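Search this site... Go
Home | Reviews | Gear | How-To | Contact

Cleaning up an old 45 before you tape it

July 2021. Quick one, Zulkifli Halim keeps asking how I did the Joline single.

First - look at the grooves under a desk lamp. Dust is fine. Deep scratches, forget it, no cleaning fixes those.

Carbon fiber brush next. Let it spin, hold the brush light, 2 turns then sweep off to the edge. Dont press.

Still crackly? Distilled water, drop of dish soap, soft cloth. Go with the grooves, never across. Keep the label dry. Rinse, stand it in a dish rack, leave it alone for 24 hours. 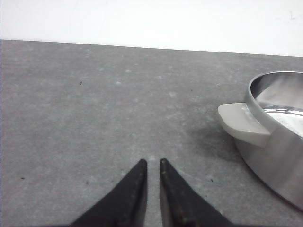 Two tapered black tips, a few scuffs.

Now record. Peaks a bit under the red, 24 bit if your box has it. Save the raw file before you touch anything.

Clicks by hand, zoomed right in. Auto declick eats the snare - I lost teh whole intro on a Malik B-side that way in April. Took over 300 little edits to redo.

Fade the run-out, name the file, done. Melur Ong does hers at 33 and speeds them up after. Haven't tried it.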